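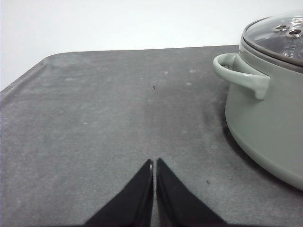

Do you need an electric pot if you already own a stove? Most people with a working burner and a decent saucepan can live happily without one.

I'm saying that up front so you know where I stand. I have a shelf of gadgets that were going to change dinner, and the last one went to the thrift store in January. So when the electric pot craze reached our end of Sikanstead, I rolled my eyes and kept boiling things the old way. Then I spent a few Thursday evenings cooking with one of the green ones, and I have some complaints and a couple of grudging compliments.

First, the color. Every small appliance now comes in sage or mint or whatever the catalog calls it this season. Zolus has one, Allov has one, and the housewares place on Rampersad Street had 21 different green things in the window when I walked by (yes, I stood there and counted). I don't hate it. I just remember avocado refrigerators, and I remember people paying to have them hauled off.

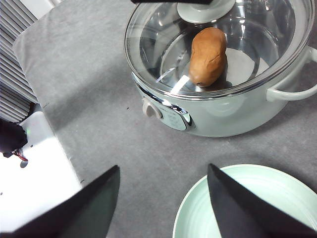
My test for any pot is a potato. Soup forgives everything and rice depends too much on the rice, but a potato is either cooked through or it isn't. I like to start with a single one, skin on, before I trust a pot with a whole dinner. A clear glass lid does help with this, I'll admit, as you can see the potato sitting on that pale gray interior without lifting anything. My old saucepan has a solid lid, and I lift it every 2 minutes like a nervous parent. What the glass won't tell you is whether the middle is soft. You still need a fork for that, and anyone who says they can judge by looking is guessing.

I timed a batch on the stove against a batch in the electric pot. Same bag, same size, same amount of water. The difference was so small that I blame it on how I filled the kettle. If you've read that these things cook in half the time, I'd like to see that person's kitchen clock.

Then there's the dial. I grew up with a knob that went from low to high, and I have never once wished it had more opinions. Menu settings make me suspicious. What does "soup" mean to a pot? Is it hotter than "stew"? I tried two settings on the same potatoes and couldn't taste any difference, and neither could my dinner guests, who were too polite to ask why they were eating potatoes twice. 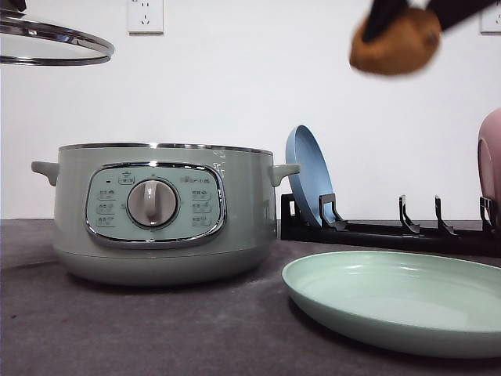 Lid up, dial in the middle, a column of choices on either side.

The compliments, then. Side handles are better than one long handle if your counter is crowded, and mine always is. I stopped catching my sleeve on things. I also liked having all four burners free on a night when I was making gravy.

Would I pay 100 dollars for that? Maybe on a good day. The fancy one in the window was 470, and for that kind of money I expect it to peel. My saucepan is staying on its hook by the stove, and I'm giving the green pot until the end of the potato bag to change my mind.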